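Wirance Tuvberg Table Top – Wood, Brown

Home » Furniture » Table Tops » Tuvberg

Item no. 426-T. Sold as a top only. Legs and frame are ordered separately.

The Tuvberg is a wood table top for kitchens, break rooms and light workshop use. It ships with a factory oil finish and pilot holes for the Kadrić leg set. Thickness and edge profile are the same for all lengths.
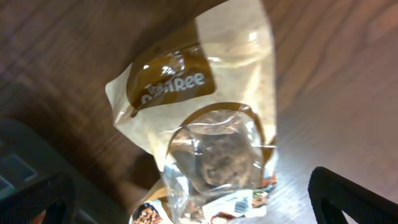

Grain and surface glare, seen from overhead.

Weight: 55 lb
Maximum spread load: 181 lb
Finish: hardwax oil, low sheen
Pilot holes: pre-drilled, bottom face only

Let the top rest flat in the room for 11 days before fitting legs. Do not store it on end. Tops kept near a heater may cup slightly – this usually settles once both faces are open to the air. 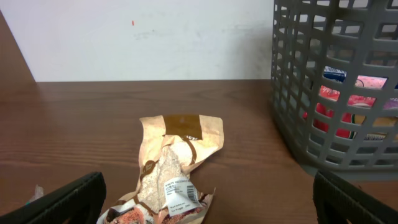 Table top against an off-white wall.

Care: wipe with a damp cloth along the grain. Re-oil once a year, or sooner if water no longer beads. Bleach and scouring pads void the finish warranty. Light scratches can be sanded by hand and spot-oiled. 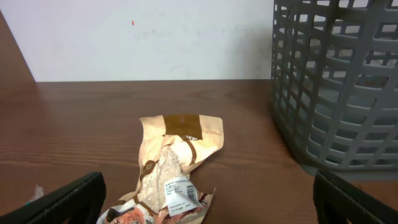

Brown table top with bread in a paper bag.

Delivery is from the Astanbridge warehouse. Check the corners before signing. Freight damage must be reported with the item number and the batch code stamped on the bottom face.

Trade orders: Mackenzie Gagnon
Spare parts and finish questions: Hemi Whitcombe

Page updated March 24, 2024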